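**Tennis in Lotdale** has been played in an organized form since the early years of the town's paper mill, when the mill owners laid out two clay courts beside the river for their office staff. The sport is now run by the Lotdale Tennis Club, which has 349 members and plays on six outdoor courts and two indoor ones.

## History

The first courts stood on low ground and flooded most springs. Play usually began in late May and ended in September, and the clay had to be relaid nearly every year. Mill workers outside the office were not allowed to use the courts at first. That rule was dropped after the mill changed hands, and membership grew quickly.

The club moved to its present site on Rissanen Road when the river was widened. The new ground was a former hayfield and cost the club 935 dollars, most of it raised by selling the old clubhouse for lumber. Four hard courts were built there, followed by two more some years later. The indoor hall came last – it was put up on the site of the old parking lot and opened on November 10, 2018.

## Courts and surface

The outdoor courts are asphalt with a painted acrylic coating. They drain well but wear balls down faster than clay does, and the coating has been renewed twice. Courts 1 and 2 have lights. Court 6 is shorter behind the baseline than the others and is used mainly for lessons and doubles.

The hall has a cushioned floor and seats 188 people. It is heated from the town's district system, and ball bounce is noticeably more even there than outdoors.

## Competition

The main event is the Lotdale Open, held each September. It is a singles and doubles tournament for amateurs, with separate draws for players under 16 and over 50. Players from the neighboring town of Cuvness have won the men's singles more often than the home club has.

The two towns also meet every summer for the Ledis Cup, a team match of nine rubbers. The cup was not played in three seasons, twice for lack of players and once after a dispute over line calls.

Eino Eskola coached at the club for 46 years and won the Open four times. He began the junior program, which still uses his practice of starting children on half a court with slower balls.

## Balls

Club matches are played with standard pressurized balls. New ones are opened for each match in the Open and the Ledis Cup, and used ones are passed on to the juniors. Balls that have lost most of their bounce go to the town's schools – a few end up on the feet of classroom chairs.

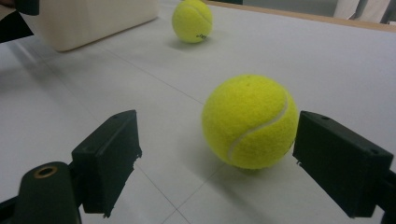
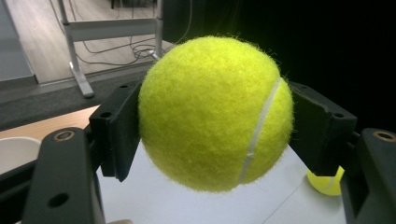
*Yellow-green tennis balls with felt covers and white seams*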